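What the arms changed at our place

October 2021

I've worked at Ralano for a while now, mostly on the returns side. We take back household goods, sort them, clean what can be cleaned and send them out again. People keep asking me what it's like since the automation came in, so I'm writing it down once.

The project is called Huris. It started in May with two arms at the wash stations. There are four now. Before that, everyone on the floor did a turn at the sinks, and it was the job you traded away if you could. Your back hurts from the leaning and your hands crack by winter. I don't miss it.

What I do now is different. I spend a good part of the shift setting up pick jobs in simulation before they go to the floor. The program is Fleltico. You load a room, put some objects in it, and let the arm try. When it drops something in there, you reset and go again. When it drops something on the floor, a person has to walk over, and by then the line has backed up.

Our team ran 676 trials on the sink job alone. A lot of that was me changing where things lay in the basin and watching what the gripper did about it. Objects that sit close together are the hard part. The fingers need somewhere to go, and a cylinder on its side in a sloped basin doesn't give you many good ways in.

I didn't train for this. I had two weeks of classes, paid, and then a lot of asking around. Some of my coworkers took the classes and hated them. They'd been good at fast, physical work, and they were suddenly slow at something in front of people ten years younger. Two of them moved over to the Bassi warehouse, where the picking is still done by hand. The company says no one was let go, and that's true as far as I know, but people who left weren't replaced either.
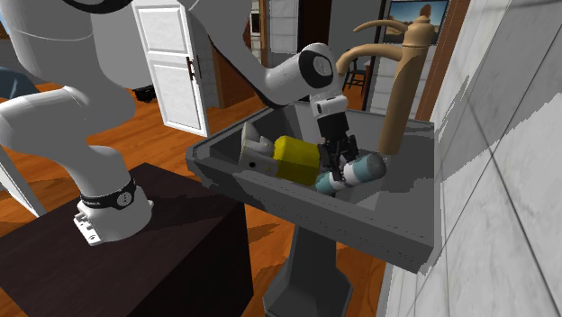 The pay is a little better. The day is quieter, and I'm not sure I like that part. At the sinks you talked. You knew whose kid was sick and who was looking for a truck. Now I sit at a desk with headphones on and the person next to me does the same. We eat at different times, depending on when a run finishes.

Management asked for comments last month and I put in two. One was to let us have a fixed lunch again. The other was to give the people who work beside the arms a say in when a job is ready to leave simulation. Right now it goes by success rate, and the rate doesn't tell you how often somebody had to step in and straighten things out.

I got a reply about the lunch. It starts next week, at noon.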